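Home | Features | Food | Makers | Travel

The Long Way Around a Stitch

28 April 2024

I come from sewing people. My grandmother hemmed half the curtains in our town, and I grew up thinking I knew what a needle was for. Then I spent an afternoon with Zuzana Baláž, who teaches suturing at a place called Keltetti, and now I can't look at a loose button without feeling a little judged.

First surprise: the needles are curved! (Everyone else knew this, apparently.) You don't push one through like you're fixing a sock. You hold it in the jaws of a needle driver and roll it, so the point goes down one side and comes up the other along its own arc. Push straight and you fight it the whole way. I fought it the whole way.
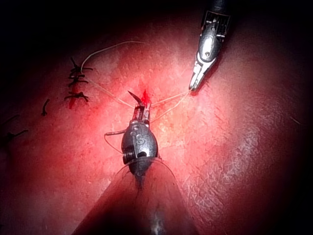
The needle driver with its curved needle, and a second pair of jaws close by.

Zuzana has me start with the grip. She wants the needle held somewhere past the middle, back toward the thread, and she wants it square in the jaws. Mine kept tipping over like a drunk flamingo. "Again," she said, very kindly, nearly 400 times.

Then there's the thread, which I assumed would be the easy part. It has opinions. Leave too much and it wanders off and catches on everything you own, leave too little and there's nothing to tie with. At home I just lick the end and hope.
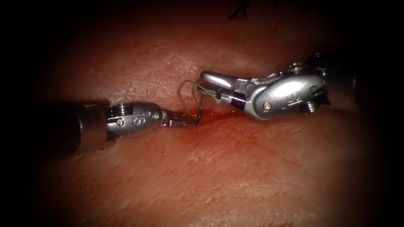 What got me was how much of the job is passing things from one side to the other. One hand offers, the other takes, and there's a tiny moment in between when both have hold and you have to trust the second one before you let go of the first. I dropped it there every single time until my second cup of coffee. Zuzana says her beginners at Castellanos, where she taught before, all dropped it in the same spot, so I felt better.

She also made me slow down on the knots. Loop, pull through, lay it flat, then the next loop going the opposite way. If you do both the same way it slips, and I can confirm that a slipped knot looks fine right up until you tug on it. Pull too hard and the edges pucker, just like a bad hem. My grandmother would have been merciless.

I'm going back in September, and I've bought a practice kit for the kitchen table.
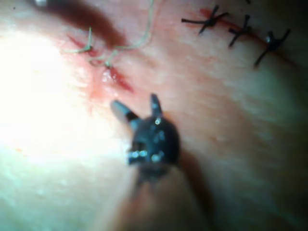

If You Want to Try It

Get a practice pad and a real needle driver, and don't bother with tweezers. Work under a good lamp. Cut your tails longer than you think you should, and quit when your shoulders are up by your ears.

Share 600 | Comments 8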